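Print this page | E-mail to a friend

Operators wanted for hand-held gripper recording (part time, start in February)

Dekeck is looking for people who will record everyday hand tasks for Endora, our learning system for two-armed robots. You wear a harness, you take one gripper in each hand, and you do simple work with them: pick up, turn, pass from one side to the other, put down. No robot is needed for this part. The system learns later from what you recorded.

We have now 561 usable recordings and we need around 4,000 before the summer. For this reason we open new places in the Imrie office.

What we ask from you:
- calm hands and patience, as the same task is repeated many times
- you can stand for a session of 2 hours, with pauses
- you can follow a written task sheet in English
- no technical education is necessary

What we offer:
- paid training on the first Tuesday, starting at 9:30
- fixed shifts, morning or afternoon – you choose when you sign the contract
- payment by hour, not by recording, so please do not hurry

A failed attempt is also to be saved. Please do not delete it, only mark it in the list. Long sleeves are allowed if they do not cover the grippers or the markers on them.

To apply, write a short message to Diệp Lục at the Dekeck front desk. Tell us which shift you prefer and if you are left-handed – both hands are welcome, but we plan the tasks differently. A CV is not required. 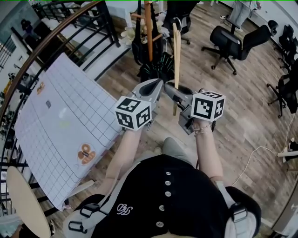 Redomum: I did this work last season and my advice is to go slower than you think. My first day was too fast and the trainer asked me to repeat almost everything. Is the afternoon shift still open for people who come back?

Related items
Task sheet writers wanted, Imrie office
Endora passes 500 recordings
How we check a recording before training

This site uses cookies. By continuing you accept our cookie notice.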